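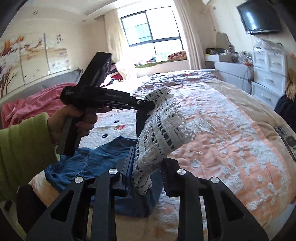 The town museum in Comumcombe will open a new exhibition of household textiles in June, and it is asking local families to lend pieces for it. The exhibition has the name "From the Drawer" and it will fill both rooms on the upper floor. Hertta Kettunen, who is responsible for the collection, says that the museum already has many good tablecloths and towels, but very little crochet. She would be glad to receive white openwork lace with rows of small square holes and a scalloped border of small loops, a type of work that many people in the valley still keep at home. Pieces do not have to be old or perfect, and small repairs are welcome.

The museum has 90 objects of its own ready for display. It hopes to borrow 27 more before the end of April, so that each part of the valley is represented. At the moment most of the textiles come from the town itself and from Gollside, where the old weaving school was. From the villages on the other side of the river there is almost nothing.

Every lender will get a written receipt, and the pieces will be insured by the museum during the whole period. They will be shown flat, under glass and in low light. Nothing will be washed or ironed without permission from the owner. Lenders are also asked to write down what they know about the maker – a name, a street or a year is already helpful.

The exhibition is designed by Khang Hồ, who also made the display about the railway two years ago. He plans to use the long tables from the former Widmer drapery shop, which closed last winter and gave its furniture to the museum. One of its counters is more than 100 years old and still has the measuring marks cut into the wood. "People bought their thread over this counter, so I think it is right that the lace comes back to it," he says.

There will be crochet lessons for beginners in the reading room while the exhibition is open. The lessons are free, but places must be booked at the museum desk. Hooks and cotton thread will be provided. Children from the age of ten can take part together with an adult.

Textiles can be brought to the side entrance in Distero Lane between 4 and 6 in the afternoon on any working day. Those who cannot travel may telephone the museum, and a member of staff will come to their home. All loans will be returned in October.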